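Despina Rusu

Thread on croissants, plates and what goes under the plate. I have been asked about the quilted mats enough times that it is easier to write it down once.

Starting point is the table. Ours is white, hard and smooth. It wipes clean in one pass and it is loud. A stoneware plate put down on it at normal speed makes a crack you can hear in the hall. The glaze on the foot ring also leaves gray marks that need baking soda paste to remove.

A thin cloth placemat fixes the marks and does nothing for the noise. Cork fixes both but holds butter. I had a cork one for almost 6 months and the stain in the middle never came out.

Quilted and padded is what I settled on. Square, rounded corners, small stitch pattern. The small pattern matters more than the filling. Wide quilting gives you ridges, and a plate with a narrow foot will rock on them. With a tight honeycomb the plate sits level.

Check it with a glass of water on the plate before you buy a second mat. If the water line tilts, send the mat back.

Thickness has a cost. A tall glass is less stable on padding than on bare table, so drinks go off the mat, to the right, straight on the surface. Coffee too.

Now the croissant. Croissants shed. The flakes are light, they have fat on them, and they travel when anyone exhales. A flat plate with almost no rim does not hold them.

I use a round plate with a slightly raised rim for pastry. Pale glaze, because you can see the crumbs and stop before you tip them in your lap. The rim only has to be high enough to stop a flake from sliding. A full bowl edge gets in the way of a knife. 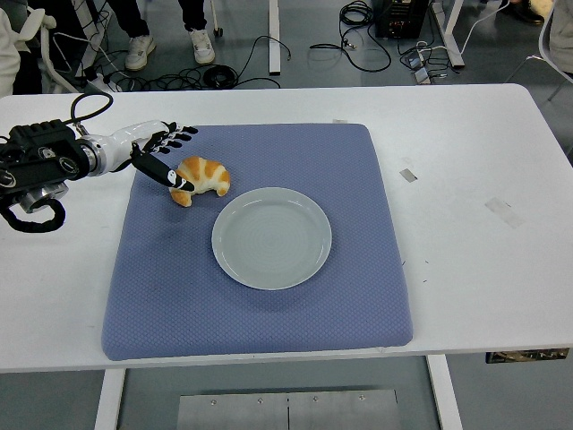
Placement: plate slightly low on the mat, toward the person eating. That leaves a strip of padding behind it where things can be put down for a moment without touching the table. Centering the plate looks neater and wastes the space.

Sizing, then. The mat should extend well past the plate on every side. If the plate covers most of it, the crumbs land on the table anyway and you have paid for a coaster.

Color. Mine are in the blue-lavender range. Butter shows as a darker patch on that, so you know where to treat it. On beige you find it a week later. On black you see every flake and nothing else.

Cleaning, in the order I do it. Shake it out over the sink, not the trash can, because the can is narrower than the mat. Then a dry brush along the stitching. Then a damp cloth if there is any grease.

For butter: a drop of dish soap worked in with a fingertip, ten minutes, blot with cold water. Hot water spreads it through the layers. I ruined one that way.

Machine wash cold, low spin, once every 3 weeks in my case. Dry flat. A padded mat hung over a rail dries with a crease across the middle and the plate will find that crease every morning.

Someone asked about the table itself. Crumbs end up beside the mat whatever you do, usually on the side of your dominant hand. Dark toasted bits show up on white like pepper. One wipe after breakfast, dry cloth first. A wet cloth turns pastry flakes into paste.

Reheating, same someone. 200 grams of pastry (three of the ones I buy in Deltdale) goes in a moderate oven, straight on the rack, until the ridges are crisp to the touch. Then off the rack and onto a board for a couple of minutes. A hot croissant on a cold glazed plate sweats underneath and the base goes soft.

The microwave is faster and gives you warm bread. I tried it at low power with a paper towel under it. Still bread.

Brands, since this will be asked. Two of my mats are from Hukisholm, the cushioned square. The stitching has held. The third is a Grunberg, nicer fabric, but the filling bunched at one corner after the second wash and I now use it under the kettle.

Plates: I have no strong opinion. Anything with a smooth foot. Run your thumb around the underside in the shop. If it catches, it will pull threads.

Correction to the post on washing: the Hukisholm label says line dry. I still dry mine flat.

Reply to Sima, who wants to know if a folded dish towel does the same job. For noise, yes. It slides, though, and it has a thick edge and a thin edge. Fine for a weekend. I did it all of May while I was waiting for a delivery.

That is all I have on mats. Trays will be a separate thread.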